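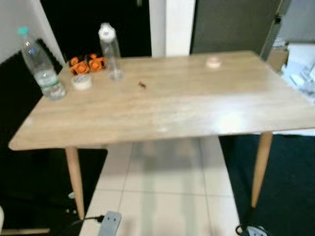 Is this finish supposed to glare like that? (Arruda table)

Barkidham Home Forum > Furniture > Tables and Desks

tilebeige68
Started 7 July 2024

Bought the Arruda from Brolthorpe after reading all the glowing reviews. The page says "low-sheen, wipes clean." Mine throws back a bright patch on the right and faint streaks the rest of the way. I've been over it with a damp cloth and then a dry one. Did I get a bad one, or is "low-sheen" just a thing they say?

morrow_k
That's what a pale top does with light coming at it. Mine does it too. Pull the blinds and look again before you start a return.

tilebeige68
So it's low-sheen in the dark. Great.

Durkeo_fan
Get the Durkeo oil and put on two thin coats. Fixed mine in an afternoon.

Hélder Sequeira
Please don't oil it until you know what's on there. If it's lacquered, the oil sits on top and goes sticky. I'd want to see the spec sheet, and I don't trust a product with over 3,000 five-star reviews and no mention of what the finish is.

Durkeo_fan
I've had mine 8 months and nothing is sticky.

Hélder Sequeira
Then yours may have a different finish. One table doesn't prove much.

pennywhistle11
What's the little dark speck near the middle? If it's a chip I'd send the whole thing back.

tilebeige68
Crumb or bug, I'll check when I get home. The white spot by the front edge bothers me more.

morrow_k
Could be another reflection. Move your head and see if it moves.

pennywhistle11
Or a drip from one of those bottles. I don't buy "wipes clean" on any table. Also not sold on the tapered legs, does it wobble?

tilebeige68
A bit, if I lean on a corner. It's on tile, so I was blaming the floor.

morrow_k
Check the leg bolts first. Mine needed another turn after a week.

tilebeige68
Brolthorpe wrote back. They say the finish is "a protective clear layer" and won't tell me more than that. I've asked again. No oil for now.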